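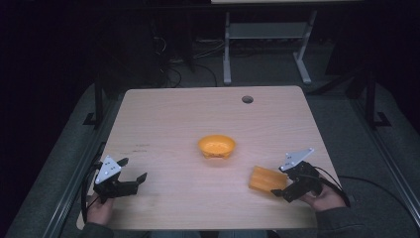 Your questions about automation at Vustden

Is my job going away?
No. I asked Mwajuma Odera the same thing in March! All 28 of us on packing stayed, but 4 now spend their mornings teaching the arms.

What does teaching mean?
You hold a gripper in each hand and do small pickups on a table – a bowl, a block, that kind of thing. I love it (my wrists less so).

Do I have to?
Nope, just tell Erick Okoth.

Does the pay change?
Same rate, plus a paid break every two hours.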